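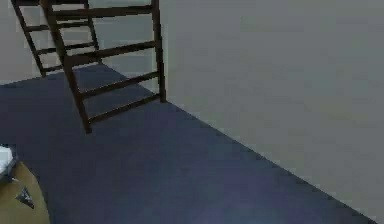 ## Re: [flarkitz-nutzer] Vorführtag in Munau: Nachfragen zum Ablauf

Hallo zusammen,

Antworten auf Brittanys Fragen, Zitate jeweils gekürzt. Den Teil zur Lizenzierung von Skivitix habe ich herausgenommen, dazu schreibt Trilok gesondert.

> Brittany Gauthier schrieb:
>
> Ich konnte in Munau nur den Vormittag mitnehmen und habe die Aufzeichnung der Sitzung nicht gefunden. Vier Punkte:
>
> 1. Lief die Vorführung gegen die echte Armsteuerung oder vollständig in der Simulation?
> 2. Welche Szene wurde verwendet, die alte mit den Regalen oder der möblierte Raum?
> 3. Auf der Leinwand war zwischendurch minutenlang nur Wand zu sehen. Absicht?
> 4. Was ist mit dem Zeitverhalten? Im Januar hatten wir in der Bildübertragung Aussetzer, die für eine Vorführung vor Publikum nicht tragbar wären.
>
> Außerdem bitte die Konfiguration, falls sie schon irgendwo liegt.

### Zu 1: Simulation oder Hardware

Vollständig Simulation. Die Steuerung von Dhillon lief auf einem eigenen Rechner neben dem Pult und bekam ihre Zustände über die übliche Brücke aus Flarkitz. Aus Sicht der Steuerung ist das der gleiche Datenweg wie am Arm, mit zwei Ausnahmen: Die Kraftwerte am Handgelenk sind im Modell ungefiltert, und der Not-Halt ist nur ein Softwaresignal. Letzteres hat Meenakshi Agarwal vor der ersten Gruppe angesagt, weil beim vorigen Termin danach gefragt worden war.

Der zweite Bediener saß im Nebenraum. Die Eingabegeräte waren per Kabel angeschlossen. Funk hatten wir am Vortag getestet und wieder abgebaut, das Hallennetz war zu stark belegt.

### Zu 2: Szene

Der möblierte Raum. Die Regalszene ist seit dem Umbau der Kollisionsgeometrie nicht mehr gepflegt und sollte auch nicht mehr für Vorführungen genommen werden. Wer sie noch in Skripten referenziert, bekommt beim Laden eine Warnung und danach vermutlich falsche Kontaktpunkte an den Regalböden.

Im Raum stehen unter anderem ein rechteckiger Tisch mit brauner Holzplatte und weißen Beinen, darauf eine kleine schwarze Figur mit erhobenem Arm und daneben ein flaches, schalenartiges Gefäß mit dunkelblauem Rand. Dahinter ein gepolsterter Stuhl, an der Wand eine Kommode. Die Aufgabe für die Besucher war, mit dem Greifer von der freien Teppichfläche aus an den Tisch heranzufahren, die Figur zu fassen und in das Gefäß zu stellen. Startstellung ist immer links vor dem Tisch, Greifer offen. 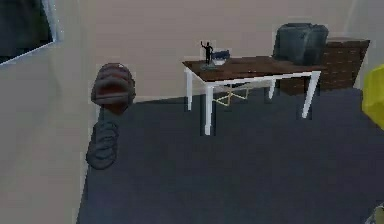

Die Figur ist als Greifobjekt unangenehm. Der Schwerpunkt liegt hoch, der Sockel ist flach, und wer am Arm der Figur zufasst, kippt sie in der Regel. Ah-rin Hyun hatte vorgeschlagen, sie durch einen Quader zu ersetzen. Wir haben sie stehen lassen, da der Quader zu leicht ist und dann nach zwei Versuchen das Interesse nachlässt. Geändert wurde nur der Reibwert der Greiferbacken. Der steht jetzt in der Szenendatei und überschreibt den Wert aus dem Armmodell — bitte beim Zusammenführen beachten, sonst gilt er plötzlich überall.

Jede Gruppe bekam 17 Minuten, davon sieben für Einweisung und Kalibrierung der Eingabe. Das ist knapp. Wer zum ersten Mal mit versetzter Kamera steuert, verbraucht den Rest der Zeit fast vollständig mit dem Anfahren. Für den nächsten Termin würde ich die Einweisung aus der Bedienzeit herausnehmen und vorab im Vorraum machen.

### Zu 3: Wand auf der Leinwand

> Auf der Leinwand war zwischendurch minutenlang nur Wand zu sehen. Absicht?

Nein. Auf die Leinwand war der Kanal der mitgeführten Kamera gelegt, und die folgt der Basis samt Neigung. Dreht ein Bediener die Basis vom Tisch weg, kommt je nach Winkel die Stuhlecke, die Tür oder eben glatte Wand ins Bild. Einen Horizontausgleich gibt es in diesem Kanal nicht. Am Pult selbst lag die Übersicht daneben, deshalb ist das dort kaum aufgefallen.

I-hsuan Lam hat am Nachmittag umgeschaltet, so dass die Übersicht auf die Leinwand ging und die mitgeführte Kamera nur noch klein am Rand lief. Ab da kamen auch deutlich mehr Fragen zur Bahnplanung und weniger zum Bild. Ich habe das als Voreinstellung eingetragen.

Offen ist das Verhalten an der Tür. Zwei Bediener sind mit der Basis bis dicht an die Wand neben dem Türrahmen gefahren und kamen von dort nicht mehr zurück, ohne zurückzusetzen. Die Kollisionshülle der Basis ist an dieser Stelle offenbar größer als das sichtbare Modell, oder die Hülle des Rahmens ragt in den Raum. 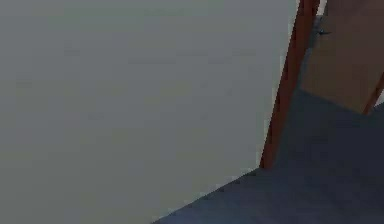
Trilok Jaiswal hat beide Fahrten gesichert und spielt sie gegen die vorige Version der Szene ab. Wenn der Fehler dort nicht auftritt, liegt es am neuen Rahmen. Der wurde beim letzten Export skaliert, und möglicherweise ist die Hülle dabei nicht mitgezogen worden. Bis das geklärt ist, bitte in Vorführungen die Fahrgrenze so setzen, dass die Basis im vorderen Teil des Raums bleibt. Der Parameter dafür ist in der Szenendatei vorhanden, aber auskommentiert.

Die Stühle mit den Sprossenlehnen haben übrigens weiterhin eine vereinfachte Hülle ohne Zwischenräume. Durch die Lehne greifen geht also nicht, auch wenn es optisch so aussieht. Ein Besucher hat das ausführlich probiert. Für die jetzige Aufgabe ist es egal, für die geplante Räumaufgabe müsste man es ändern.

### Zu 4: Zeitverhalten

Bildrate war fest auf 60 Hz gestellt, Regeltakt unverändert. Das Protokoll enthält für den ganzen Tag 1.407 verworfene Bilder, fast alle davon in einem einzigen Block kurz nach 14 Uhr. In diesem Block lief auf demselben Rechner die Sicherung an. Die ist jetzt verschoben. Außerhalb davon gibt es vereinzelte Verluste beim Szenenwechsel, die am Pult nicht wahrnehmbar waren.

Die Aussetzer vom Januar hatten eine andere Ursache. Damals hat die Brücke bei vollem Puffer blockiert und die Steuerung mit angehalten. Seit der Umstellung wird das älteste Bild verworfen und die Steuerung läuft weiter. Folge: Das Bild kann ruckeln, der Arm nicht. Für Publikum halte ich das für vertretbar, für Messungen muss man die Zeitstempel aus der Steuerung nehmen und nicht die aus dem Bildstrom.

Die Latenz zwischen Eingabe und Bild haben wir in Munau nicht gemessen. Wer Zahlen braucht, müsste das mit der Diode am Bildschirm nachholen, der Aufbau liegt noch bei Meenakshi.

### Konfiguration

> Außerdem bitte die Konfiguration, falls sie schon irgendwo liegt.

Liegt im Zweig `vorfuehrung-munau`, Verzeichnis `szenen/raum`. Zum Starten:

```
flarkitz start --szene raum --takt fest --leinwand uebersicht
```

Skivitix muss vorher laufen, sonst wartet die Brücke ohne Meldung. Den fehlenden Hinweis dazu trage ich nach. Die Kalibrierdaten der Eingabegeräte sind nicht im Zweig enthalten und müssen vor Ort neu aufgenommen werden.

Noch zu erledigen:

- Hülle am Türrahmen prüfen (Trilok)
- Einweisungsblatt für den Vorraum, eine Seite (Ah-rin)
- Reibwert in eine eigene Datei auslagern (ich)
- Aufzeichnung der Sitzung hochladen — die Tonspur fehlt im ersten Teil, daran wird vermutlich nichts mehr zu ändern sein (I-hsuan)

Änderungswünsche an der Aufgabe bitte hier auf der Liste und nicht einzeln an Dhillon.

Grüße
Jonte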